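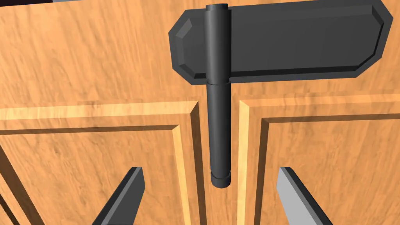
## State agency changed its story overnight, which version do I quote?

**marrowfat_p**, 2024-07-23

Bit stuck and on a deadline so sorry for the rush. I do the foreign news page for a small newsletter, we go to about everyone on a mailing list in Flurnlow plus whoever picks it up in the library. Not a journalist by training.

I've been following the amnesty story out of Kirnov. Cumia (their state news agency) put out a piece in English saying the president had pardoned 3,970 prisoners ahead of the holiday. I saved the text. Went back next morning and the same page now says the pardons "will be considered", no number at all. No correction note, same headline, same time stamp. The local-language page still has the number as far as I can tell with machine translation, but it says something more like "lists have been drawn up", which is a different thing again??

So three versions:

- English, first go: 3,970 pardoned
- English, now: will be considered
- local language: 3,970, on lists, not clear if pardoned

A couple of foreign outlets ran the first one and haven't changed it. Do I go with the number becuase it's been widely reported? Or the current text? Or leave the whole thing out, which would be a shame as people here have family there and they'll be reading it closely.

Also is it fair to say the agency "quietly deleted" it. My co-editor wants that in the headline.

---

**tollgate_annie**

Don't use "pardoned". Use the number only if you pin it to who said it and when.

Something like: "Cumia, the state news agency, reported that 3,970 prisoners had been pardoned. The English report was later changed to say pardons would be considered. The figure no longer appears in it." Done. Three sentences and your readers know exactly where they are.

Other outlets running it doesn't help you much. Look at what they cite. If they all say "according to Cumia" then you've got one source and some copies of it. I used to do monitoring work on agencies in that part of the world (left a while ago, so take the details with salt) and the same thing came up every December when the holiday lists were published. English desk is small, they translate in a hurry, someone upstairs reads it the next day and it gets pulled back. Sometimes it was politics. Sometimes it was a bad verb. From outside you mostly can't tell which.

The local-language one is what I'd trust more for what the government wants to say to its own people. Not the same as what's true. But get a human to read it, please, not the machine. Pardon / amnesty / early release / commuted are all separate words there and the translators mash them together. A pardoned person and someone who gets 12 months knocked off are in the same "amnesty" half the time. If you've readers with family there, one of them will probably look at two paragraphs for you.

On "quietly deleted", no. You know the text changed and there's no note on the page. Say that. "Quietly" is you guessing at what they meant by it. "Changed without a correction note" does the job and nobody can argue.

Save both pages properly as well, not just text pasted into a document. Web archive if it's there, and a screen capture with the address bar and the date showing. Do the local one now before that goes too.

---

**pete_in_the_annexe**

state media, so all made up. wouldnt print any of it tbh. last year they said a prison in Juška had been closed and it was open 9 weeks later, was on the radio

---

**lowercase_gull**

Bit harsh above. You can't cover Kirnov at all without the agency, half the decrees only come out through it. You just have to say it's them talking.

Agree with annie on nearly all of it. Few things to add, quickly:

Check for the decree. Pardons there need a signed decree and they get published in the gazette, normally inside 20 days. If there's no decree then nobody's been pardoned yet in law, whatever the English page said on day one. Worth a line in your piece, "no decree had been published by the time we went out", if you've looked and that's so. Don't write it if you haven't looked.

Headline, I'd keep the number out of it. People read the headline, ring their aunt, and then it's a mess. "Kirnov agency changes report on prisoner amnesty" is dull but it's right.

And small point but the time stamp. On a lot of these sites it's the time of first publication and doesnt move when they edit, so same stamp isn't evidence of anything sneaky. Had to eat my words over that once.

---

**marrowfat_p**

Thanks, going with annie's wording more or less word for word, and the dull headline. Co-editor not thrilled. Found a reader who'll go through the local text tonight, she's already said the verb is "submitted", so lists submitted, not pardoned. Archive copy of the new English page done, the old one I've only got as pasted text, annoyingly. Can't find a decree in the gazette but the search on it is dreadful so I'll try again in the morning before we send.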